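Toast and jam mornings are back at Kershaw Hall, and the plum is already running low

The smell reached the parking lot before the doors were even open. Kershaw Hall's toast and jam mornings came back this month after a long winter break, and by 8 a.m. the line went past the coat racks and out onto the steps.

If you missed them last year, the idea couldn't be simpler. You pay at the door, you get a slice of toast, and you work your way through as many jams as you can manage. There were 15 on the go this time, up from just six when the mornings began, and they ran from good old strawberry to a rhubarb and ginger that had people going back with their plates held out like kids at a birthday party.

The bread comes from the Mikivau bakery on the corner, which baked 300 loaves for the opening weekend and sent over another tray when those started to go. It's a plain, golden loaf with a proper crust, sliced thick enough to hold up under a heavy spoonful. (The seeded one is lovely too, but it lets the runny jams straight through, so grab a napkin!)

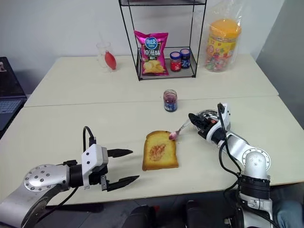 Jam goes onto a slice of toast by the spoonful.

Most of the jams are made a few blocks away at the Cistutov orchard kitchen, where the fruit is picked, frozen and cooked down in small pans over the winter. The kitchen filled roughly 3000 jars this season, its biggest year so far, and the raspberry is the best it has ever been: sharp, bright and not too sweet, with plenty of seeds left in. The apricot is softer and almost buttery, and it's a dream on toast that's still warm.

There was a fair amount of debate over how to do it right. Butter first or no butter? Right out to the crust, or a big streak down the middle and leave the edges for last? The butter crowd was louder, but the no-butter table had the better seats by the window and stayed until closing.

New this year is the swap shelf by the side door. Bring a sealed jar of something you made at home, with the fruit and the month written on the lid, and take a different one away with you. A green tomato jam went within minutes, and so did a very dark fig one with orange peel. Clean empty jars are welcome as well and go back to the orchard kitchen to be used again.

Money from the door goes toward new ovens for the Hivum Street community kitchen, where the old ones have been limping along for years. The cooking classes there are set to start up again in April, with marmalade first on the list.

The mornings run every weekend through the end of May, from 8 a.m. until the bread is gone. Plum fans should come early, as there are only a few jars left and no more until the fall.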